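Household > Cleaning > Walls and Wipeable Surfaces

Search tips Go

Getting marks off walls, boards and other things that ought to wipe clean

I have been meaning to write this page since the spring, when I finally got round to the back hallway and found that I had forgotten everything I once knew about scuffs. So I wrote it all down as I went along, and then a few kind readers in Niltville sent in their own ways of doing things, and the page has grown rather longer than I intended. Put the kettle on first, I should.

Smudges come in two sorts as far as I'm concerned, the ones sitting on top and the ones that have got in, and it's worth finding out which you've got before you start scrubbing.

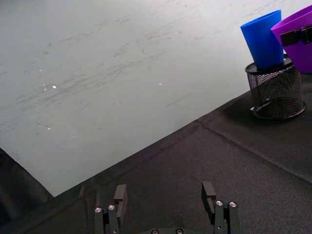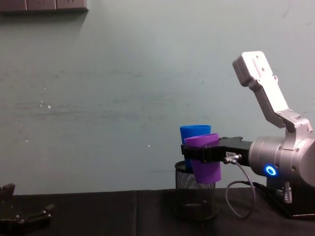 Start dry. I know it feels wrong, when every bone in your body wants to go and fill a bucket, but a good half of what looks like dirt on a painted wall is only dust that has stuck to a bit of grease, and if you wet it straight away you make a sort of thin grey soup that runs down and leaves a line. A soft brush, or an old pillowcase wrapped round the head of a broom, will bring down far more than you'd expect. Do the top of the skirting board while you're there, and the corners, and wherever the cat leans.

Then comes the warm water with a very small squirt of washing-up liquid. Very small! Too much soap dries to a film, and the film catches the next lot of dust, and you find yourself doing the same wall again by the end of the month wondering what you did to deserve it. I use four drops in a washing-up bowl and that does me a whole wall. Wring the cloth until it won't drip when you hold it up by one corner.

Wash walls from the bottom upwards. My mother did it the other way all her life and I did too until I tried it, but dirty water running down over a dry, dirty wall leaves streaks that are the very devil to shift, and running down over a part you've already wetted it hardly leaves a trace. Rinse with clean water afterwards and pat it with a towel.

A word about paint. Matt emulsion doesn't like being rubbed. It goes shiny where you've been at it, and then you have a shiny patch the shape of your own arm movements, which shows up every time the sun comes round in the afternoon. Dab at it, be patient, and try a bit behind the door first. Satin and eggshell will put up with a great deal more. If you don't know what you have, treat it as matt.

Keep well away from sockets and switches with a wet cloth. I turn the power off at the board for that room, wait, and go round the plates with a cloth that is barely damp, then dry them straight off. Never spray anything at them.

Black marks from shoes and chair backs. A clean white pencil rubber is my favourite, used gently in small circles, and it costs next to nothing. The coloured sort can leave a mark of its own (ask me how I know). Bicarbonate of soda on a damp fingertip is good too, though only on the tougher paints. The white melamine sponges work beautifully, but they are really a very fine sandpaper, so go lightly and stop as soon as the mark has gone.

Wipe-clean boards. We have one in the kitchen for the shopping, and over time it had got that tired grey haze which comes of being wiped with a dry sleeve a dozen times a week. What cleared it was surgical spirit on a folded cloth, with the window open and the hob off, working in straight strokes and turning the cloth often so as to be using a clean bit each time. Follow with plain water and dry it well. If you've got a line of old marker that simply won't move, draw over it with a fresh dry-wipe pen, and wipe the two off together while the new ink is still wet. It sounds like nonsense and it works nearly every time.

Please don't use scouring powder on a shiny board. It takes the surface off, the ink gets down into the scratches, and there is no getting it back. The same goes for the rough side of a washing-up sponge.

Cloths. I keep 32 of them, all cut from old cotton sheets, and I wash them at 60 without any fabric softener. Softener leaves a coating and a coated cloth smears. Microfibre is very good on glossy things, but it should be kept apart from the cotton in the wash or it comes out covered in fluff. A reader in Pusuvmont hems hers, and I admire her for it, but I have never once hemmed a cleaning cloth and I don't suppose I'll begin now.

How long does it all take? I allow myself roughly 46 minutes for the hallway, including moving the shoe rack and putting it back, and three changes of water. A bedroom wall is quicker, and a kitchen wall near the cooker is a morning's work if it has been left, and mine had.

Crayon on wallpaper I shall save for another page, as I've had conflicting advice and want to try a few things on the offcuts in the loft before I go recommending anything to anybody.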